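Drikwood, bench 2, coffee cell
December 2021

Picking this up from Chepkoech's notes, which stop in November when she moved over to the Zitavberg job. Her wiring notes are good. Her notes on the lid are one line long ("lever stiff, ask Wafula"), so most of this is about the lid.

The request from Massawe has not changed. They want the break room on their night shift served without anyone from the canteen staying late. At the moment that is Caroline Rugemalira's team, and one of them stays on until the second break to run drinks and wipe down. Caroline was here this morning and went through what the late person does, in order. Making coffee is a small part of it. They restock, they empty the drip tray, they throw out what people leave in the sink, and they take messages for the day crew. The cell covers the first of those badly and the last two not at all. I wrote the list on the board and left it up.

Worked on the approach to the top of the machine. Coming in from the right and staying high over the water tank is the only path I trust. The lower one is quicker but the forearm passes too near the tank lid for my liking. Slowed the last part of the move down and left it slow.

Ran 19 cycles of lid open and close after that. 2 failures, both on opening. Fingers slid off the lever both times and the arm carried on as if it had it. Wafula thinks the finger angle is wrong. I think the machine creeps on the tabletop a little each time the lever is pulled, and by the end of a run the taught point is off. We can both be right. Plan is to fix the machine down first and then repeat with nothing else changed.

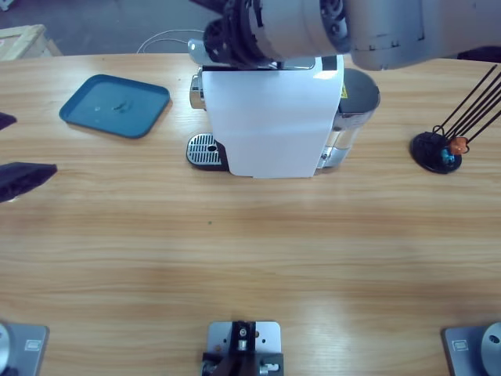 Capsule pick is in better shape. Dinesh Amarasinghe rewrote the grasp for the Cernoro controller and it no longer squeezes hard enough to dent the rim. He wants 100 clean picks in a row before he will sign it off - fair enough, but he'll have to share the bench with me to get them.

Back to the staffing side, as Wycliffe Urio will ask. Caroline says her people mostly don't want the late stay. It pays a bit more and it breaks up the evening. Two of them do want it, for the money, and she would like to know before the new year whether those hours go away or turn into something else. I told her I didn't know. She pointed out that somebody will still have to fill the tank and the capsule stand before the shift, and that this will land on the afternoon person with no time added. Roughly 10 minutes by her estimate. I had it down as zero. Changed it in the costing and sent Wycliffe the new sheet.

She also asked what happens when it jams at two in the morning. Right now the arm stops and waits for a reset from us. Night shift can't do that and shouldn't be asked to. Needs a plain stop state where people can use the machine by hand with the arm parked well clear. Not started.

To do:
Clamp or stops for the machine base, then rerun the lid cycles
Check grip on the lever before moving on, abort if nothing is held
Park position, agree it with Caroline
Ask Massawe who empties the drip tray
Return Wafula's hex keys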